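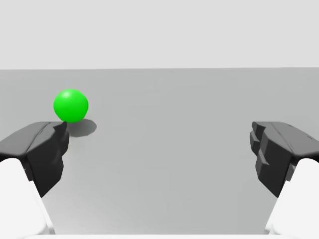
Floarea Bălan wrote in to ask if you have to be a blood relative before the county will even look for a grave. Her great-aunt died at the old Conness home and the family never got told where she went. Short answer, no. Not for the burial book. For the medical file, yes, usually, and that's where people get stuck, they ask for everything at once and the whole request gets refused.

So, how to do it. Writing this fast before the October records meeting, will tidy later.

First, the name. All the spellings. Clerks at these places wrote down what they heard. Moldovan turns up as Moldavan, Muldovan, and once as just "M., foreign." Write every version on one sheet with the birth year and the town they came from. Bring the sheet everywhere.

Next, the death certificate. State vital records office, mail or online. You want the long form. The short one leaves off the burial line. If the burial line says "institution grounds" or "county ground" you're in the right place, keep reading. If it gives a medical school, different process, I'll do a separate page on that.

Then the burial book. For Conness it's at the county records room in Dorkelley, basement level, ask at the desk. Don't ask for "patient records." That phrase sends you to the privacy office and you lose weeks. Ask for the burial register, cemetary side. It's a public ledger. Wording that has worked:

I am requesting to view the burial register for the Conness home grounds, all years held, under the public records law. I am not requesting treatment records.

Put it in writing even if you go in person. Get the date stamped on your copy. The county has 14 days to answer. If they don't, send the same letter again with the first one stapled behind it, and copy the county attorney.

Reading the book. Graves go by number, not name, and the number is the stake number, which was NOT the patient number. Easy to mix up. The last one in the book is 3005, but numbers got reused after the lower field was closed, so a number by itself proves nothing. You need number plus field letter plus date. No field letter? Check the line above, the clerk often wrote it once and left the rest blank. 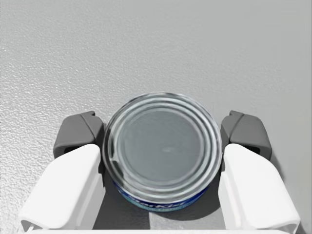
Photocopy both facing pages, the right hand one has the remarks. "Removed" in the remarks means a family came for the body, or the road crew moved it. Look up the date in the county board minutes to see which.

Finding the spot. Gurkitz did the survey when the road was widened and their map is the only one with field letters on it. The county has a copy. Ask for the full size sheet, the reduced one is useless. Scale is in feet. Pace it out from the stone gatepost, and do not dig, do not probe, do not push anything into the ground. Disturbing a grave is a crime even if it's your own family's. If you want the ground looked at, radar is done from the surface and the county has to sign off on it first.

Radar, quick note — it shows disturbed soil. It does not show who. Be careful what you tell relatives and be very careful with reporters.

Marker. Form is called Application to Place Memorial, four pages, same desk. Attach the certificate, the register copy, the map with your spot marked. Fee is $70, can be waived, there's a box on the back page people miss. Flat stones only in the lower field becuase of mowing. Any faith or none on the wording.

If the family disagrees about a marker, sort that out before filing. One written objection from a relative freezes it.

If there's a tribal office, a church or a consulate that might have an interest in the person, write to them early, before the marker form goes in. Some will want to be there. Some will have their own list of names, and it may be better than the county's.

Questions to the usual address. Put the surname in the subject line please.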